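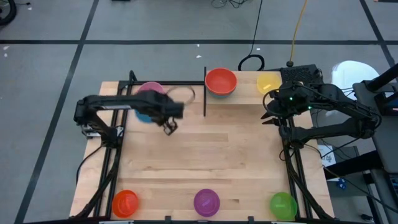 Unit 4: Sorting and stacking small tableware
Darnside Community Kitchen Course, handout for participants

In this unit we study how to put away bowls and cups so that the next person finds them without asking. Please read the handout before the practical hour and bring a pencil.

1. Nesting
To nest means to put one bowl inside another. It saves much space on the shelf. Two bowls nest well when the upper one does not touch the rim of the lower one all the way round. If it touches, it may stick, and then you will need to twist it gently. A bowl of another colour may be nested also, for example red-orange on blue-gray. Colour is for finding, size is for stacking.

2. Spacing
Before you stack, lay the bowls out along the front of the table with an equal space between them. Orange, purple, green is a good order to practise, but any order is allowed if you keep it until the end. Cups stay at the back.

3. Labels
A label belongs on the rim or the side, never on the bottom. Write the shelf number only. In the Skostesdale store room the bowls are on shelf 63 and the cups are on shelf 88. Please do not write the name of the dish, as it changes every week.

4. Wiping the table
A wooden top is wiped along the grain with a cloth that is nearly dry. Lift the bowls, do not push them. Oil is applied in January by the staff.

Words to learn: rim, nest, stack, grain, translucent (light passes through, but you cannot see clearly).

Homework: Write up to 200 words on how the bowls are kept in your own home. Malhotra, chapter 4, is useful for the vocabulary.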